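I've had the same brown worktop mat since we moved in, and for years it was where everything landed. Post, keys, half a loaf. Then last October I had a proper go at it, and I've been tweaking ever since, so here are the bits that have stuck.

First up, the toaster oven. Mine lives in the back corner, near the socket, with the door facing along the table so I can open it without knocking anything over. Do leave a gap behind it (the maker's booklet will tell you how much) and please don't pile tea towels on top!
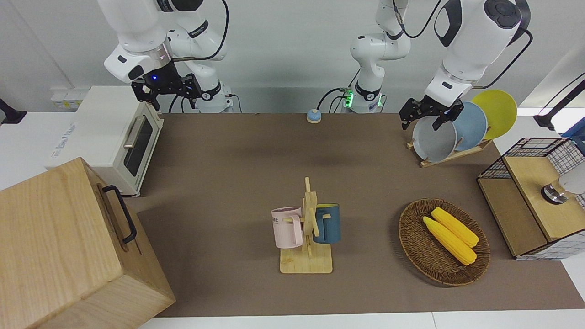 I also wipe the glass door every couple of days with a dab of bicarb paste, leave it while I make a brew, then go over it with a damp cloth. The Limel cloths are my favourites but an old T-shirt does just as well.

Next, mugs. I used to stack them in the cupboard and chipped a lovely one that way, so now they hang on a wooden mug tree and I've got the shelf back for pans. Mine came from Gallardo, the little homeware shop by the station, and it's lasted brilliantly. Give the wood a rub with food-safe oil when it starts looking thirsty.

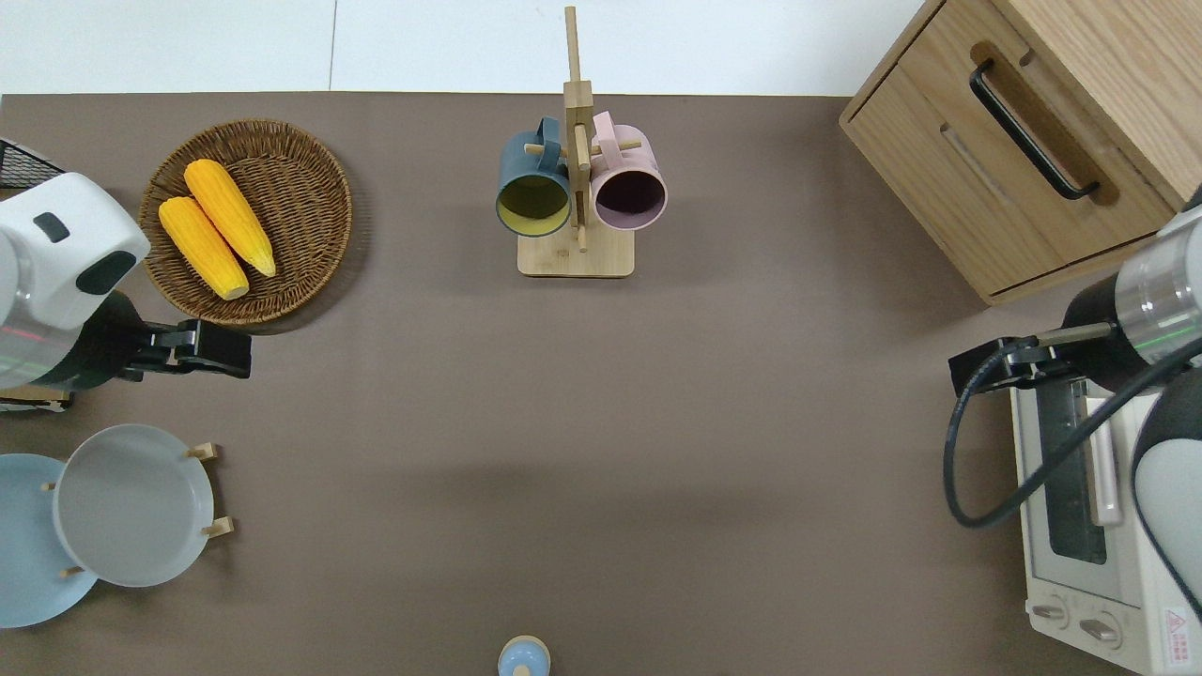
Two mugs on the tree, corn in the wicker basket.

Baskets are the other thing I'd never be without. A round, shallow one is perfect for veg you mean to eat soon – you see it, you remember it, you cook it. Shake out the crumbs and silky bits now and again, and if the weave gets grubby use a dry toothbrush, never a soak.
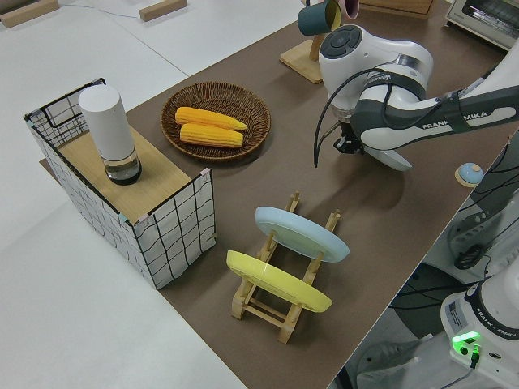
If you've got a wire storage cube with a fabric cover, pop a thin board across the top and hey presto, another shelf. I keep the tall things up there, well back from the edge, and tea and biscuits underneath.

Last one, plates. Stand them upright in a wooden rack with a peg between each and they drain so much faster than in a heap. Tip the rack out and dry underneath it every evening, or the feet go black (ask me how I know).

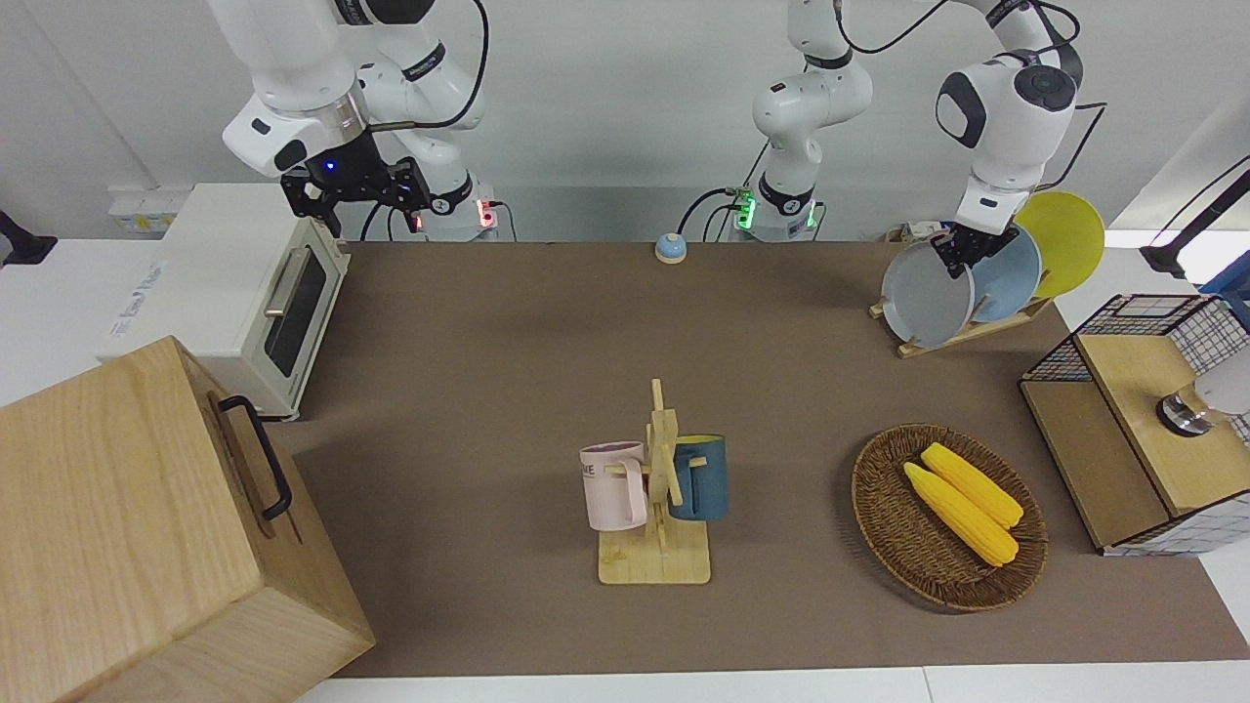

Grey, pale blue and yellow, all standing up in the rack.

I'm doing the cutlery drawer next, so send me your best ideas!

Contact | © Arnoveo Home Tips | Back to top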